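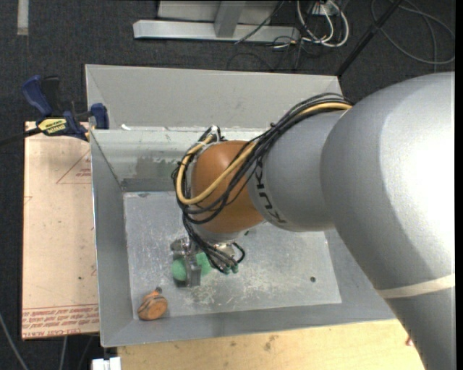
KUKA机械臂，末端伸入敞口的灰色金属箱。

Brurnemow街区的Heffernan巷有一面朝西的砖墙，墙上的壁画褪色、起壳已有多年。今年五月，Honico工作室接手修复，到九月拆除脚手架。我们在工作室的样板间采访了该项目的现场技术负责人，应其要求不具姓名。谈话从墙体开始，颜料放在后面。

“先看墙，再看画。”这位负责人说，壁画总面积681平方英尺，前期勘察时按砖缝划成网格，逐格敲击、逐格登记。空鼓的位置用粉笔圈出，再誊到图纸上。空鼓大多集中在墙的下部和两处旧落水管附近，上部反而完整。“下部是毛细吸水，落水管那里是接头渗漏。两种病害在表面看起来差不多，都是起壳、泛白，处理方法完全不同。”

落水管的接头先换，换完之后停工等墙体干燥。关于含水率，工作室采用的是钻孔取粉称重，没有用手持电阻式仪表的读数作依据。负责人解释，墙里有盐，电阻仪会把盐当成水，读数偏高。“电阻仪可以用来比较同一面墙上的两个点，看趋势，写进报告的数字要靠称重。”

谈到盐，说明更细。墙面上的白色结晶取样后做了试纸检测，以硫酸盐为主，硝酸盐很少。处理方法是敷贴纸浆，用去离子水调成糊状，厚度大致一指，外面不覆膜，让水分从纸浆表面蒸发，把盐带出来。纸浆干透后揭下，再敷第二遍。揭下来的纸浆泡水测电导率，前后两遍的数值差距小于预设的界限就停止。“敷得越多不一定越好，每敷一次都是往墙里加一次水。下部敷了四遍，落水管旁边敷了三遍，其余地方没有敷。”

原画使用的是外墙丙烯涂料，底层是一种白色的矿物底漆。剖面样品在显微镜下能看到五层：砖面、底漆、第一层底色、图案层，以及一层后来刷上去的透明清漆。问题主要出在最外面的清漆。据负责人介绍，这层清漆没有任何施工记录，成分检测显示是溶剂型，透气性差，已经发黄，局部开裂。水汽从砖里往外走，走到清漆背面被挡住，冬天结冰，图案层就连同清漆一起被顶起来。

是否去除清漆，工作室和居民代表讨论了两次。有居民认为发黄的色调看惯了，去掉以后颜色会变。“这个意见我们写进了记录。颜色确实会变，蓝色部分变化最大，因为黄色清漆罩在蓝色上面，看起来是绿的。不少人一直以为画上那片是草地，其实原来画的是水。”工作室在右下角做了三块试样，一块全部去除，一块减薄，一块不动，保留了五周供居民查看。最后选定全部去除。

去除采用凝胶法。溶剂调入凝胶，刷在清漆上，停留时间由试样确定，然后用木刮刀取走凝胶，残留物以棉签清理。负责人说，难点在于丙烯图案层对同类溶剂也敏感，停留时间过长，图案会跟着软化。“红色最敏感，白色最不敏感。我们给每种颜色单独定时间，贴在脚手架立杆上，上工的人照表做。气温超过规定范围就停，下午墙面晒热以后基本不做凝胶。”朝西的墙，上午在阴影里，因此凝胶作业全部排在上午，下午转做灌浆和登记。

灌浆用的是低压注射，材料为不含水泥的石灰基浆料。每个空鼓区至少开两个孔，下孔进浆，上孔排气，浆料从上孔溢出即停。孔尽量开在已有的裂缝或颜料缺失处，不在完好的图案上开新孔。注射后用垫了软布的木板轻压，支撑到第二天。“压力大了会把原来粘着的地方也顶开。这件事没有补救办法，只能手慢一点。”这位负责人承认，墙的左侧有一处因为加浆过快，空鼓边缘扩大了大致一掌宽，后来补灌，位置在报告附图中作了标注。

补色是居民问得最多的部分。工作室的原则是只补缺失，不盖原作。原有颜料只要还附着在墙上，不论褪色到什么程度，都不在上面加色。缺失处先用填料找平，再用细短线排列的方式补色，远看连成一片，近看能分辨哪里是后补的。有人提出干脆整面重画，颜色鲜亮，费用也低。

“重画是另一个项目，需要找原作者，或者找得到授权的人。我们接的合同是修复。”负责人说，画面左上角有一块内容在早年就被涂掉了，用的是灰色外墙漆，形状不规则。取样显示灰漆下面还有图案层，但附着情况很差，去掉灰漆很可能把下面的图案一起带走。因此灰漆保留，只做边缘加固。至于灰漆下面画的是什么，工作室没有推测。“我们拍了红外，能看到几条线，看不出是什么东西。照片交给街区存档，谁想研究可以去看。”

补色颜料的选用依据是加速老化试验。候选颜料涂在小块石灰板上，放入氙灯箱照射1000小时，取出后测色差，超过界限的淘汰。试验一共做了18块样板，淘汰了七块，其中有两种黄色、一种品红，淘汰的原因都是褪色，没有粉化。负责人特别提到，1000小时的照射不能直接换算成户外年数。“总有人问等于几年。纬度、朝向、树荫都不一样，换算出来的数字没有意义。它只能告诉你A比B褪得快。”

最外层的防护使用了Nadeo，一种水性、可逆的牺牲型涂层。所谓牺牲型，是指遇到涂鸦时，涂层连同涂鸦一起用温水洗掉，再重新刷涂。与原来那层清漆相比，它的透气性高，光泽低，缺点是寿命短，雨水冲刷多的位置需要提前补刷。工作室在移交文件里写明了检查方法：用喷壶在墙上喷少量水，水珠成滴滚落说明涂层还在，水渗进去颜色变深，说明该处需要补刷。检查每年春天做一次，由街区自己完成，不需要脚手架，一人高以上的部分用长杆喷头。

墙脚的处理同样写进了移交文件。原来紧贴墙根的花坛土面高出防潮层，雨后泥水溅到画面下缘。施工期间花坛向外移，墙根改铺碎石，碎石面低于防潮层。负责人要求不要再往墙根堆土，也不要在那里种爬藤植物。“有人觉得碎石不好看，想盖一层覆盖物。覆盖物会保水，等于把花坛又搬回来了。”

关于自行车，文件里也有一条。墙前原有的停车架离墙太近，车把在同一高度留下了一排横向刮痕。停车架移到了巷子对面，刮痕处按缺失补色处理，其中较浅的几道没有伤及图案层，未作处理。

采访接近结束时，我们问及这次修复中最希望改动的环节。负责人选择了记录格式。现场登记最初用纸质表格，不同的人对“起壳”和“起泡”的划分不一致，到第三周才统一了图例，前面登记的网格全部重新核对了一遍。“起壳是一侧已经断开，起泡是四周都还连着。这个区分应该在搭架之前就定好，配上样图。下一面墙会先做这个。”

完整的修复报告包括网格图、取样位置、各色凝胶停留时间表和老化试验数据，纸本存放在Brurnemow街区活动室，可以当场翻阅，不外借。墙面首次涂层检查安排在明年四月。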